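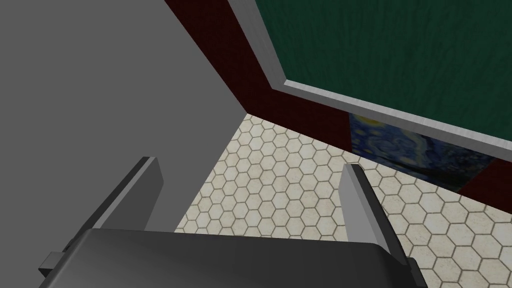
Two-finger gripper over hexagonal floor tile, computer rendering.

Firearms Records and Intake Technician
Bodach, Clundimville store and indoor range
Posting number: 2978
Full time, hourly
Reports to: Conceição Amaral, Compliance Manager

Position overview

Bodach operates a retail counter, a gunsmithing shop and an indoor range at one address in Clundimville. The Records and Intake Technician maintains the bound book, receives firearms into inventory, and checks sale paperwork before transfer. The position is based in the records room behind the retail counter. It is not a sales position and carries no commission.

The store is moving its inventory from paper tags to Grullix, a barcode system. The current paper file holds 2201 open entries. The technician will enter these into Grullix and check each one against the firearm itself before the tag is retired. This work is expected to take up most of the first four months.

Duties

Log each incoming firearm by manufacturer, model, serial number, type and caliber on the day it is received.

Record each disposition and file the matching transaction form.

Review completed buyer forms for missing fields, unreadable handwriting and address mismatches. Return incomplete forms to the counter with the problem marked on the routing slip.

Submit background check requests and track delayed responses. Move delayed firearms to the hold rack and tag them with the hold date.

Receive transfers shipped from other dealers. Confirm that a signed copy of the sending dealer's license is on file before the package is logged.

Check in customer firearms left overnight for gunsmithing, and check them out when the work order is closed.

Count one section of the vault each morning before opening. Report any difference between the count and the book to the Compliance Manager right away. Do not correct the book until the difference has been reviewed.

Pull files on request during inspections.

Answer phone calls on transfer status between 2:00 and 4:00 p.m. The technician does not give legal advice to callers.

Required qualifications

High school diploma or equivalent.
Age 21 or older at the time of hire.
Legally able to possess and handle firearms under federal and state law. A background check is completed before the start date.
Two years of work in records, inventory, pharmacy, evidence storage, title work or another setting where entries are audited.
Typing and ten-key data entry. A short accuracy test is given at the interview.
Able to lift 50 pounds and to stand for up to three hours during counts.
Legible handwriting. Part of the book will stay on paper until the Grullix changeover is complete.

Preferred qualifications

Prior work for a licensed dealer, manufacturer or importer.
Working knowledge of common rifle, shotgun and handgun actions, including where the serial number is located on each.
Experience with barcode scanners and label printers.
Spanish or Portuguese.

Training

New hires complete a safe handling course on the range with Adelino Nogueira, Range Supervisor, before entering the vault alone. The course is paid at the regular rate. Records training follows and runs for three weeks, during which a second employee initials every entry.

Schedule and pay

Forty hours over five days, including one weekend day. The shift begins at 8:30 a.m. During November and December the shift may be extended by one hour, paid as overtime where it applies. The hourly rate is set by experience and is given in writing before the first interview.

A signing payment of $200 is made after the accuracy test, vault training and first 60 days are complete. Health coverage begins on the first of the month after 30 days. Range time is free to employees outside posted customer hours. Ammunition is sold to employees at cost.

How to apply

Submit a resume and a one-page cover letter at the service desk, or mail both to Bodach, 486 Poojary Road, Clundimville, Attention: Records. Write the posting number on the envelope. List two work references with daytime phone numbers. Do not send copies of firearm permits, licenses or Social Security cards with the application. These are requested later, in person.

Do not bring a firearm to the interview.

Applications are accepted through the end of May. Applicants selected for an interview will be called by the Compliance Manager. The interview lasts one hour, including the accuracy test. Applicants who are not selected will be notified by mail and may reapply after six months.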